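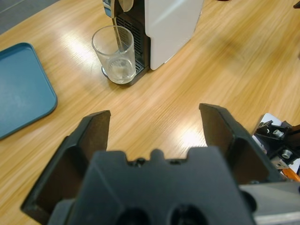

Furniture Care and Repair Service: Frequently Asked Questions

Last updated: August 12, 2020

The answers on this page apply to all tables, desks, sideboards and shelving supplied by Humitz, including goods bought through the Verbruggen showrooms. They do not replace the terms of sale. Where the two differ, the terms of sale apply.

Choosing and ordering

Which finishes are available?

Tables and desks are supplied in oil, hard wax or lacquer. Sideboards and shelving are supplied in oil or lacquer only. The finish is stated on the order confirmation and on the label fixed to the underside of the piece. Customers who are unsure which finish they have should look for this label before using any cleaning or care product.

Can I see a sample before I order?

Yes. Samples may be requested by post or collected from any Verbruggen showroom. Up to 2 samples are sent free of charge to each household. Further samples are charged at cost and the charge is refunded if an order follows.

Will my table match the sample exactly?

No two boards are the same. Differences in grain, knots and shade are part of the material and are not treated as faults. Pieces ordered together are cut from the same batch of timber wherever possible. A match cannot be promised for a piece ordered at a later date, even in the same range and finish.

Can a table be made to a size that is not listed?

The Lostix range may be ordered to measure, up to a length of 245 cm. Other ranges are made in the listed sizes only. Made-to-measure orders cannot be cancelled once cutting has begun, and customers are told in writing before this happens.

Delivery

Does the delivery crew bring the furniture indoors?

Delivery is made to the room of choice on the ground floor, or to a higher floor where there is a lift of suitable size. Where there is only a staircase, please tell us when placing the order so that a second crew member can be booked. The crew may decline to carry a piece up a staircase which they consider unsafe. In that case the piece will be left on the ground floor or taken back to the depot, as the customer prefers.

What should I check when the furniture arrives?

Please unwrap the piece and look at the top, the edges and the legs before signing the delivery note. Any mark or dent should be written on the note. Damage found later should be reported within 2 working days, with the order number.

Is the packaging taken away?

Yes, if it is ready when the crew leaves. The crew cannot return for it at a later date. Customers who may wish to send the piece back are advised to keep the corner guards and the outer wrapping.

Daily care

How should I clean an oiled surface?

Wipe with a soft cloth wrung out in clean, lukewarm water, following the grain, and dry at once with a second cloth. For greasy marks, a little plain soap may be added. Do not use washing-up liquid, scouring cream, vinegar or any product containing bleach. Microfibre cloths should not be used on oiled wood.

How often should the surface be oiled?

A dining table in daily use should be oiled twice in the first year and once a year after that. Desks and sideboards need less. A surface is due for oiling when it looks pale or dull, or when drops of water sink in and leave a dark patch. One tin of Triltico care oil holds 400 ml, enough for both sides of a table top of ordinary size.

May I use a different brand of oil?

Other oils may be used, but we are unable to give advice on them or to accept claims for stains or stickiness that result. Different oils should not be mixed on the same surface.

How should I clean a lacquered surface?

A damp cloth is sufficient. Lacquered wood must not be oiled or waxed. The oil cannot enter the wood and will remain on the surface as a sticky film.

Is it safe to leave oily cloths in the bin?

No. Cloths that have been used with oil can heat up and catch fire by themselves. Soak them in water, lay them flat outdoors to dry, and only then put them in the household waste. This applies to paper towels as well.

What room conditions are suitable?

A steady temperature of 19 degrees is ideal. Sudden changes are more harmful than a room that is always slightly warm or slightly cool. Furniture should not stand directly against a radiator, over a floor vent or beside a stove. In winter, when heated air is dry, a bowl of water near the radiator or a room humidifier will help.

My table has changed colour. Is this a fault?

All wood changes colour in daylight. Light woods generally become warmer and more yellow, and dark woods may become paler. The change is quickest in the first months. Mats, lamps and bowls should be moved from time to time so that the top changes evenly. Extension leaves kept in a cupboard will differ from the rest of the table at first and will catch up once they have been left out in the light.

Marks and repairs

Can I remove a white ring myself?

A white ring on oiled wood can often be removed by rubbing lightly along the grain with a fine pad and a few drops of care oil. Allow to stand, wipe off all the excess, and leave overnight. If the ring remains, repeat once. On lacquered wood, please do not attempt this. Contact the repair service.

What can be done about a dent?

Small dents in solid wood may be raised with a damp cloth and a warm iron. This should be tried only on oiled surfaces and only after testing underneath the top. Dents in which the fibres have been cut will need filling.

There is a fine crack at the end of the table top. Should I be concerned?

Short cracks at the board ends can appear during the heating season and often close again by May. Please note the length of the crack and keep the piece away from sources of heat. A crack that continues to grow, or that passes through the full depth of the board, should be reported to us.

Can you repair furniture bought elsewhere?

No. The service is limited to pieces supplied by Humitz, whether or not the present owner is the original buyer. The number on the label is sufficient as proof.

Are repairs carried out at home?

Minor work on oiled surfaces is carried out at the customer's address. Lacquer work and any repair to joints is carried out at the workshop, and collection is arranged by us. The customer receives a written estimate in advance and is under no obligation to accept it.

Guarantee

What does the guarantee cover?

The guarantee covers faults in materials and workmanship, including joints, legs, drawer runners and extension fittings. It does not cover stains, scratches, heat marks, changes in colour, or damage caused by unsuitable cleaning products or by damp.

Is the guarantee affected if I sand the top?

Light hand sanding before oiling does not affect the guarantee. Machine sanding of a veneered piece does, as the veneer may be worn through. Please confirm whether the top is solid or veneered before starting.

How do I make a claim?

Claims should be made in writing to the customer service department, stating the order number, the name of the range and the nature of the fault. Claims for pieces bought at a Verbruggen showroom may be handed in at that showroom.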